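3.2 Enzyme testing and home storage of samples

Figure 1. Table in a participant's home, with a clear plastic container at the left end.
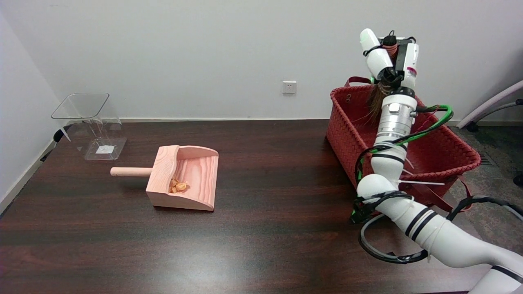
3.3 Biotinidase activity in dried blood spots

Biotinidase deficiency is caused by changes in the BTD gene. The enzyme frees biotin from food proteins and lets the body use it again. When activity is low, biotin is lost in the urine, and untreated children may develop seizures, skin rash and hearing loss.

We measured activity in dried blood spots from 199 children enrolled through the Porham and Sarıgül clinics. Spots were punched and read in duplicate by one technician (Sanne Goossens). Cards that had been kept at room temperature for up to 13 days before freezing were included, but were analyzed as a separate group.

Two children had profound deficiency. Both carried two changes in BTD and were already taking biotin by mouth. A further 13 had partial deficiency, and none of these had symptoms when they joined the study.

Activity was lower in the cards that had been stored warm. This matters for screening, as a healthy child can be flagged by mistake when a card is delayed in the mail during a hot August. We therefore asked for a fresh sample before reporting any low result to the family. Genetic testing was offered to parents and siblings in the same visit.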